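Mixed Goods Sorter and Packer - Returns Bench

Employer: Brollby
Site: Skasasent, Unit 6
Hours: 29 per week, early or late pattern
Reports to: Gordon Chisholm, Returns Supervisor
Start: July

The post

Brollby handles customer returns for small retailers. Goods come back to Skasasent unsorted and leave either as saleable stock, as parts or as waste. We need one person to work on the mixed goods bench, where items that do not belong to a single product line are sorted, checked and repacked.

Most of what passes over this bench is small: footwear, toys, blocks, cosmetics, blister packs, items in clear film with a card insert. Few of them stack well, and many arrive without an outer box. The work is repetitive and has to be done in a set order.

Duties

Empty incoming sacks into the sorting bins and remove anything broken, leaking or sharp before other goods are handled.

Separate soft goods from hard goods. Footwear is paired where both shoes are present. Single shoes go to the holding shelf for one full shift and are then written off.

Check transparent packs for split seams and missing inserts. A pack with an intact seal is relabelled and returned to stock. A pack with an open seal is passed to grading.

Enter each item in Ranuden, our stock record, using the short codes on the bench sheet. Training on Ranuden is given in the first week.

Repack graded goods into cartons to the stated fill level. The usual carton limit is 40 items for small hard goods. Soft goods are packed by weight.

Wipe out the bins at the end of the shift and report any with raised edges or burrs. Scuffed floors and worn paint are accepted. Cracks in the walls are not.

Working conditions

The bench is indoors, on a level concrete floor, and the hall is heated to a working minimum in winter. You will be standing for most of the shift. Loads are kept to a weight that one person can lift, and a trolley is used for anything above that. Safety shoes and cut-resistant gloves are supplied. Hearing protection is available on request and is compulsory near the baler.

Bins are open-topped and are reached into from the front. Applicants should be comfortable with repeated bending and reaching at waist height. The bench height can be adjusted, the bin height cannot. 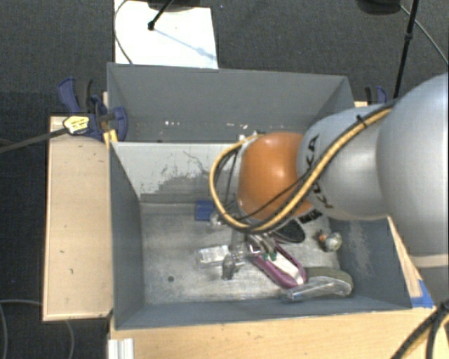
Mixed goods in an open bin, with a purple shoe-like item, a blue block and a transparent package.

What we ask for

Accurate work at a steady pace. We check a sample of about 200 items per week from each sorter and discuss the results at the end of the month.

Good close vision, with glasses or lenses if needed, and the ability to tell similar colours apart.

Enough written English to read a bench sheet and leave a clear note for the next shift.

Previous warehouse or shop stockroom work is useful but is not required. A forklift licence is not needed for this post.

What we offer

Permanent contract after a probation period. Paid breaks, pension, staff parking and a drying room for bicycle clothing. The Unnithan shuttle stops at the site gate before the early shift and after the late one.

How to apply

Send a short letter and a list of your last two jobs to Gordon Chisholm at the Skasasent office, marked "Returns Bench". Please state which shift pattern you prefer - early or late - and whether you could change between them at short notice. Selected applicants will be asked to do a paid trial shift at the bench before an offer is made.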